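I got to Jorkthorpe 16 minutes early and Erlinda Layug was already mad at a carrot.

"Look at this," she said, holding it up to me through the pass. "It's been peeled like somebody was in a fight with it." Then she laughed, ate it, and came around to shake my hand.

If you watched this season of Brarker, you know the laugh. You also know the coconut crab bisque, the meltdown over the broken blender (hers, not the blender's) and the duck leg that sent Anselmo Lozano home one week short of the finale. Layug finished second. I have been yelling about that to anyone who'll stand still, so when she agreed to let me hang around her kitchen in Liremville on a Monday, the one day the place is closed, I about fell off my chair!

First surprise: she's quieter than on TV. She talks with her hands and a towel, and she'll stop mid-sentence to go stir something.

"They had me miked for 30 days," she told me. "When you talk that little, and they put every loud thing you said in one hour, sure, you sound like a fire alarm. My mother called me up after the second episode and asked who raised me."

I asked about the duck, of course. She and Lozano were paired up that week and a lot of viewers thought she'd left him hanging.

"Anselmo wanted to braise it, I wanted to cure it, and we had no time for either one," she said. "So we did a little of both and it was bad. I tasted it and I knew. He knew too. He had the sauce, I had the leg, and the judges didn't like the sauce, so he went. It could've been me." She wiped down a cutting board that already looked pretty clean to me. "We text all the time. He sends me pictures of ducks."

Lozano, when I called him later, confirmed the ducks. "Live ones, from the park," he said. "She blocked me for a weekend."

Layug grew up over her aunt's lunch counter, a 22-seat place where the menu was whatever had been cheap that morning. She started on rice at age nine. She didn't go to culinary school and she's a little prickly about it, or she was, until Shiela Sison hired her as a line cook and told her to quit apologizing.

"Shiela put me on fish my first week," she said. "I'd never filleted anything bigger than my hand. She stood behind me and didn't say a word for the whole shift, and at the end she goes, 'Again tomorrow.' I think that's the nicest thing she ever said to me."

Sison is now a partner in Jorkthorpe, which opened with 70 seats and a line down the block. I ate there twice before this interview (on my own dime, thanks) and the dish I keep going back to in my head is the sour broth with clams and green papaya. It's so sharp it makes your ears move. I asked how she gets it that way.

"Tamarind, and then more tamarind than you think is polite," she said. "People get scared. They put in one spoon and taste it and say okay, that's sour. No. Keep going. Then you fix it with the fish sauce at the end, off the heat."

And the papaya?

"Late. If it goes soft I throw it out. Honeylyn hates me for this."

Honeylyn Dela Peña is the sous chef. She was breaking down a case of scallions at the back and didn't look up. "I don't hate her," she said. "I hate the papaya."

We talked for a while about money, which chefs on TV never do. Second place on Brarker doesn't come with a check. Layug took a leave from her job to film, went through her savings, and came home to a stove that had died while she was gone. The one she bought for Jorkthorpe is a used Wikström with one burner that runs hot, and everybody on the line has learned to put the stock pot there and nothing else.

"I love that stove," she said. "It's ugly and it's mine. Well, it's mine and the bank's."

By then she'd put a bowl in front of me without asking: garlic rice, a fried egg, some pickled something from a jar with no label. I stopped taking notes for a bit. My recording from that stretch is mostly chewing, and then me asking, with my mouth full, whether she'd do the show again. 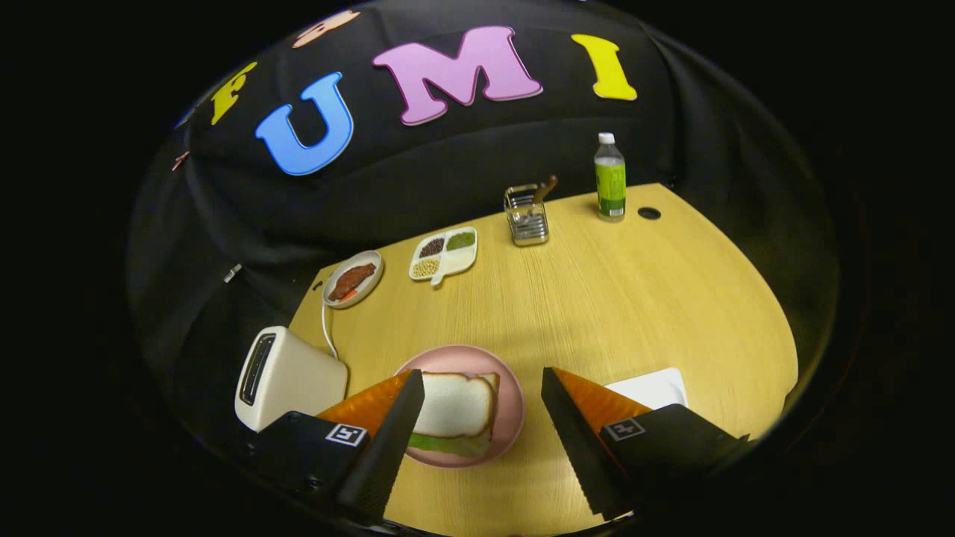
Foam letters on black cloth, with a light wood tabletop in front.

"Ask me in September," she said. "They're calling people for the all-star one. Ghazala already said yes, so now I'm thinking about it, because I can't have her win another one without me there to bother her."

That's Ghazala Sethi, who took the title with that lamb shoulder and who, according to Layug, is the best baker she's ever cooked next to. "She makes bread when she's nervous. During filming we had so much bread. We were giving it to the camera guys."

So would she cook any differently?

"I'd use less stuff. I watched my plates back and there's a dot of this, a leaf of that. What's the leaf doing? My aunt would slap it off the plate." She thought about it. "And I'd bring my own blender."

Dela Peña came over around then with the scallions done and a question about the fish order, and the two of them went off into the walk-in to argue about mackerel. I finished the rice, and then I'm afraid I finished the pickles too.

Jorkthorpe is open for dinner Tuesday through Sunday. The clam broth is on the menu every night, and if you sit at the counter you can watch them make it.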